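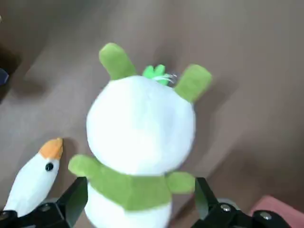 Un peluche de cabeza blanca y orejas verdes.

Elogio de la tienda de juguetes de barrio

Hay pocas cosas que me pongan de tan buen humor como entrar en una juguetería pequeña sin tener que comprar nada. Sin cumpleaños a la vista, sin lista, sin prisa. Entro, saludo, doy una vuelta entre las estanterías y salgo veinte minutos después con una idea, a veces con un puzle y casi siempre con ganas de volver. Quiero defender aquí esa costumbre, y de paso las tiendas que la hacen posible, que en mi ciudad son ya 3 y cuando yo era niño eran tantas que elegíamos según la calle por la que tocara volver del colegio.

La que más quiero se llama Hikbridge. Abrió en el año 2000 en un local que había sido mercería y conserva los cajones de los botones, ahora llenos de canicas, dados, peonzas y animales de goma que se venden sueltos. ¡Qué maravilla son esos cajones! Un niño con una moneda puede pasarse allí media tarde decidiendo, y esa media tarde es para mí la mejor parte del juguete. Decidir es jugar. Comparas, imaginas lo que harás con la rana y lo que harás con el cocodrilo, cambias de opinión, preguntas, vuelves al primer cajón.

Sé muy bien lo que se responde a esto, porque me lo responden en cada comida familiar: que por internet hay más, es más barato y llega mañana. De acuerdo en casi todo. Yo también compro por internet, y no pienso pedir perdón por ello. Pero el buscador me enseña lo que ya sabía que quería, y a mí en una tienda me ha pasado muchas veces lo contrario. Entré por una caja de lápices y salí con Cluvov, un juego de cartas del que no había oído hablar en mi vida y que en casa ha sobrevivido a dos mudanzas y a una inundación del trastero. Me lo recomendó la dependienta después de preguntarme cuántos éramos y si sabíamos perder. (No sabíamos. Seguimos sin saber.)

Esa pregunta vale mucho. Quien atiende una juguetería durante años acaba sabiendo cosas que no vienen en la caja: qué construcciones se desmontan al primer golpe, qué muñeco aguanta la lavadora, qué regalo conviene llevar a un hermano mayor el día en que todo el mundo le lleva regalos al recién nacido. Es un oficio, aunque no lo llamemos así, y me parece tan digno de respeto como el del librero, que tiene sus artículos de prensa, sus premios y su día en el calendario.

También hay un asunto de manos. Los juguetes se tocan. Un peluche se aprieta, se huele, se le mira la cara un buen rato para ver si hay entendimiento. He visto a una niña rechazar 2 ositos idénticos al que finalmente se llevó, y estoy seguro de que tenía razón. El pelo de la frente, la distancia entre los ojos, algo. Los adultos hacemos lo mismo con los melones y a todos nos parece muy sensato.

No propongo conservar estas tiendas en formol. La de la calle Jafri, por ejemplo, estuvo a punto de cerrar y salió adelante montando tardes de juegos de mesa en la trastienda, con merienda incluida, y los sábados de octubre no cabía un alfiler. Zondimton, que empezó vendiendo maquetas de trenes, repara ahora juguetes antiguos y tiene en el escaparate un cuaderno donde apunta cada arreglo: la última vez que pasé iba por el 981. Cajas de música, triciclos, una cocinita de hojalata. Me quedé leyéndolo en la acera como quien lee una novela por entregas.

A los ayuntamientos les pediría alguna cosa sencilla, como alquileres razonables en los locales municipales vacíos o un banco a la puerta para los abuelos. A los demás, que entremos. Que entremos también en marzo, cuando no toca, y dejemos que los niños abran los cajones. Yo iré esta misma tarde, que me han dicho que en Hikbridge han recibido peonzas nuevas y quiero probarlas antes de que se las lleven todas.

30/06/2023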